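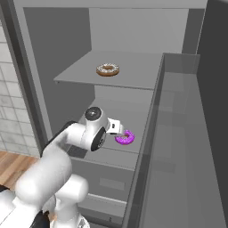 I set up my Bodin fridge thermometer in one evening, and you can too! Pick a spot near the middle of a shelf, toward the back, like where the chocolate-frosted donut with the white sprinkles is sitting.

Guides > Fridge Thermometer > First Setup

1. Pull the battery tab.
2. Hold the button until it beeps, then let go.
3. Set the probe down flat and shut the door. I leave mine overnight.

Note: my alarm was on from the start (loud!).

Caution: keep the probe out of the freezer.

Contact Marichka Karpenko | Back to top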